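Hello all,

Primo Greco wrote:
> Do you still train with the wrist views only? On our Kovau setup the
> fixed view helped little, and it costs memory.

Dear Primo,

No, we now use all the views together. Flat paper is difficult for us, and the patterned wallpaper makes it worse -- from the wrist, the background can change completely when the arm tilts. Two wrist views and then the fixed one:

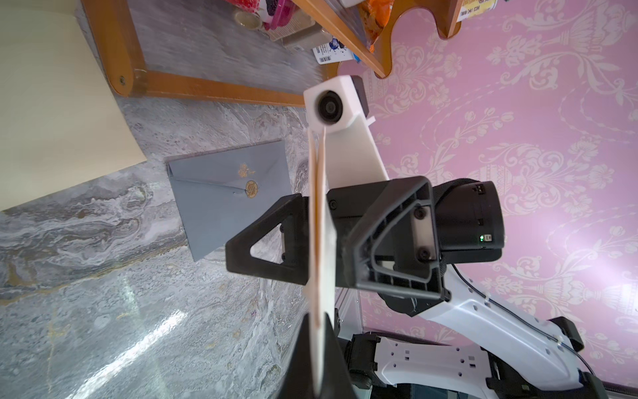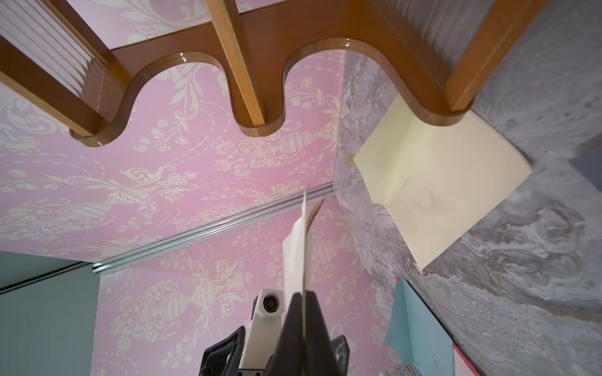
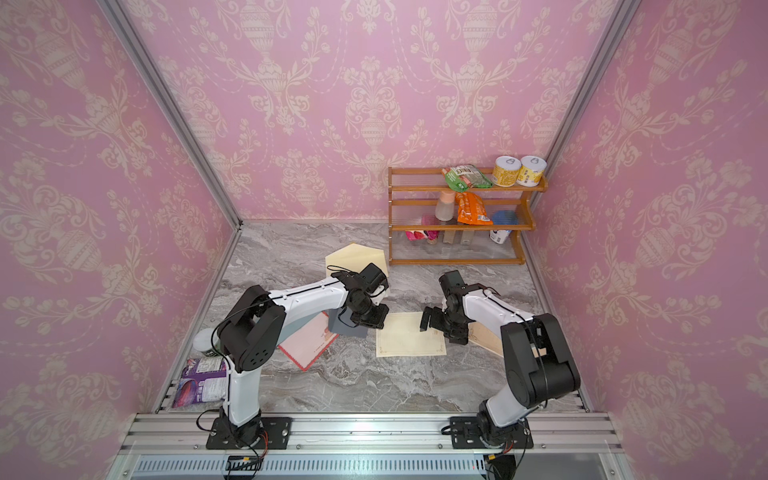
Posted by Tomoyo Hayashi, June 19, 2024

We trained on 3000 episodes and kept 40 for testing. With wrist views only, the policy failed in 23 of the 40. I did not yet finish the same test with the fixed view added, so please do not cite a comparison from me. My impression is that it mostly helps when the two arms work close to each other over the paper.

About memory: we reduce the fixed view to half size before the encoder. I can send the Hevon config file if you want to try it on Kovau.

Best regards,
Tomoyo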